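Re: [equip-plan] gripper order, need numbers by Friday
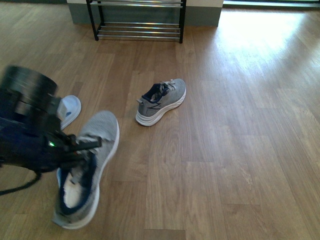

Shoe task, gray sneaker in the gripper, rack still empty.

Quick answers, on my way out. Yes to 2 more grippers from Arkell, same model. Quote is 367 each, Jidine wants 294 but thats without the cable and mounting plate, so no real saving. Spare finger sets 162, one set is enough for now. Please dont order the arm stand yet, Culside budget doesn't open til August.

Also need a blind or curtain on the line somewhere. Sun on the floor by the rack is bad. Cheap one fine.

Will send the PO tonight if no one objects.

On 04/01/2026, equip-plan wrote:
> Are we still buying grippers for the shoe rack work or
> waiting on Cabral? Their quote never came. Also do we
> need spare fingers, and who is paying for teh stand?

Not waiting on Cabral. Stand see above.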